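Home Kitchen Laundry Shed & Garage Torches & Lighting Batteries Contact

Torches and batteries round the house, what I do

Quick one this week, storm season and half the street is emailing me the same questions. Bits are in no order.

Take the batteries out. If a torch lives in a drawer and gets used twice a year, cells out, sandwich bag, rubber band round the lot. Leaky alkalines have killed more torches in this house than dropping them ever has. Same for the clock in the spare room and the kids' walkie-talkies.

White crust already in there? Alkaline, so vinegar on a cotton bud, dab, let it fizz, wipe, then a second bud with plain water. Glasses and gloves on. Dry it properly overnight before you put cells back. Not for lithium or rechargeables, if one of those has leaked or swollen don't muck about, take it to the drop-off.

Twisty torch gone flickery: nine times in ten it's dirty threads. Unscrew the tail cap, wipe threads with a dry rag, tiny smear of silicone grease on the o-ring, back together. Kwadwo Opoku wrote in to say he'd thrown two away before trying it. Sorry Kwadwo.

Don't mix old and new. Don't mix brands either if you can help it. I write the month on the side with a texta when they go in.

Torch goes on a hook, not in a drawer. Ours hangs inside the broom cupboard door, next to the switchboard, 5 steps from the back door. Strip of glow tape on the hook. Everyone in the house knows where it is, even Tatu, who can't find his own shoes.
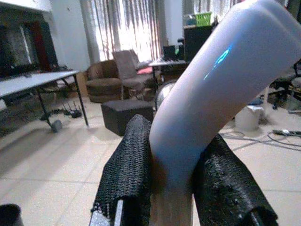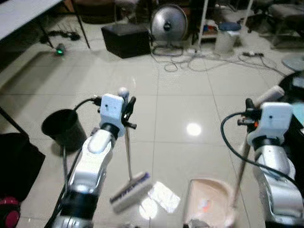

Broom on the tiles.

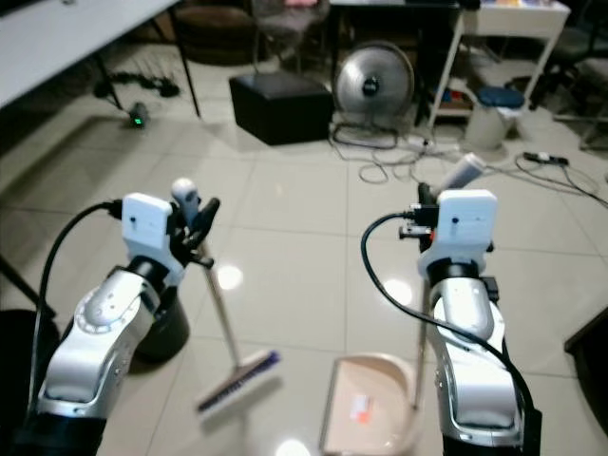

Rechargeables. I run the Ledby ones in anything that gets used weekly and they've been fine. The Issahaku charger is slow but it does each cell on its own, so you can charge one or three and it dosen't sulk. Charge on a hard bench, never on the bed or couch, and never while you're out. Warm is ok. If it's too hot to hold, unplug and bin the charger.

Loose cells in pockets: no. Keys and coins will short them. Little plastic case, couple of bucks, or an old film cannister if you've still got one. Tape over the ends of 9 volts and lithiums before they go in the recycling tub.

Button batteries, up high and locked, new AND used. If you even think a kid has swallowed one, ring the Poisons line straight away, don't wait to see.

How bright? Depends. 70 lumens is heaps for finding the loo or reading the meter. You want more for the yard. Run it on low in a blackout, pointed at a white ceiling, lights the whole kitchen and goes for hours. Full 2L milk bottle of water on top of a headlamp works too, nice soft glow.

Headlamp beats a hand torch for anything under the sink. Noden one is 23 dollars at the hardware, strap's a bit scratchy.

Check the lot every November when you do the gutters. Takes 10 minutes. Turn each one on, leave it on while you have a cuppa, see which ones fade.

Valquíria asked about wind-up torches. Will get to that next time, mine has a busted handle and I want to try teh glue first.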